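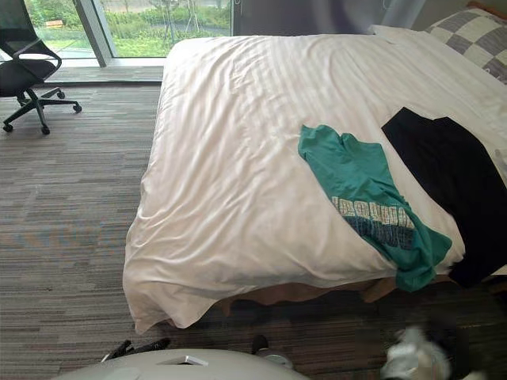

OK so I promised a thread about the fault that ate most of my spring, and I finally have enough coffee in me to write it. Two-armed robot, laundry off a bed, one very stupid bug. Long one, mute me now if you must.

Some background for the new people: I work on the bedroom tasks at Vodulham. Pick clothes up off a bed, fold them, stack them. I do the motion side, Esi Sarpong does everything to do with grip force and sensing, and Jonas Schwaiger looks after the safety layer and tells us both off.

The job sounds easy until you try it. A T-shirt on a duvet is cloth lying on cloth. There's no hard edge under it, everything squishes, and when you pinch the shirt you very often pinch the bed as well.

We knew that! We had a check for it. After each grasp the arm lifts a tiny bit, pauses, and looks at the load on the wrist. A shirt weighs nothing much. A duvet weighs a lot more and it's attached to, well, the rest of the duvet. Too much load, open the fingers, try again.

That check had been running since the June before and I trusted it completely. You can see where this is going.

14th March, a folding run, all very normal. The left arm goes for a shirt hanging over the foot of the bed. Pinch, lift, pause, check passes. Then it starts the big pull back toward the body and the whole duvet comes with it.

Not fast. Horribly slow, if anything. The corner slid, then the side, then the pillows started traveling. I remember thinking "it'll stop in a second" and it did not stop in a second.

Meanwhile the right arm, which had its own shirt to worry about, kept going to where it thought the sleeve was. The sleeve had moved with the duvet. So the right gripper closed on a fold of bedding too, and now both arms were pulling the same duvet in different directions.

I hit the e-stop. Everything froze, arms out, duvet stretched between them like they were about to fold a giant sheet together. Then I stood there feeling a bit sick.

No one was hurt and no one was near it. The damage was one wrist coupling on the left arm (bent, replaced) and a seam in the duvet cover. I want to be clear about that before anybody starts making robot uprising jokes in the replies.

But why did the check pass?? Esi pulled the logs and we sat down with them for the whole afternoon. The load at the pause was tiny. Exactly what a shirt should give you. I was convinced the sensor was lying.

Sensor was fine. Esi swapped it anyway, same numbers. She was very patient with me about this.

Here's what was really happening. When cloth hangs over the end of the mattress, the arm comes in low and the little test lift goes mostly up. There's slack in a rumpled duvet! Loads of it! You can raise a fold a couple of inches and feel next to nothing, and all the weight arrives later when the slack runs out.

So our check was asking "is this heavy?" at the one moment when the answer would always be no.

On a tight, smooth bed it works great. Guess who made the bed tight and smooth before every test for months. (Me. It was me. My mother raised me right and it cost us a wrist coupling.)

The second half of the problem was worse in my opinion. Once the check passed, nothing was watching the load during the pull except the hard limit, and the hard limit was set for bumping into furniture. A duvet dragging across a mattress doesn't come close to it.

Jonas was not happy about that part and he was right. His line was that a check you do once is a guess with paperwork. He took the arms out of two-handed mode that same evening and we didn't get it back until he'd signed off on the fix.

So I went back through old runs looking for the same pattern. 2,204 grasps in the archive. I found 12 where the load climbed during the pull in a way it shouldn't for a shirt. In 9 of those the cloth slipped out of the fingers and the robot logged a plain failed grasp and tried again. We had all scrolled right past them.

That one stings. The warning was sitting in our own data labeled "dropped item."

What we changed, since people always ask. The load gets watched the entire way through the pull now, and it's compared with what it was at the pause. If it keeps climbing, the arm stops, eases back toward the bed and lets go.

Easing back first matters. Our first version just opened the fingers under tension and the duvet snapped back and flung a T-shirt onto the floor. Very funny the first time, less so when you're the one picking it up.

The arms also talk to each other now. If one sees a bad pull, both stop. It seems so obvious written down that I'm embarrassed to type it.

And the test lift is longer and goes at an angle, so it uses up some slack before it decides anything. It's slower. I got a grumpy message about cycle times and I'm choosing to live with it.

Test beds get left messy now too. Rumpled, hanging over, dark clothes next to bright ones, stuff half off the end. I am no longer allowed to straighten anything and it bothers me every single day.

Still open: fitted sheets. They're stretchy, so the load climbs gently just like a heavy sweatshirt does, and right now we stop too often on perfectly good sweatshirts. Esi has an idea involving a tiny sideways wiggle before the lift. I'll post when we've tried it.

If you work on cloth and you've got a check that runs once and then goes quiet, please go look at your dropped items tonight. And if you've solved the sweatshirt thing, my DMs are open and I will buy you lunch.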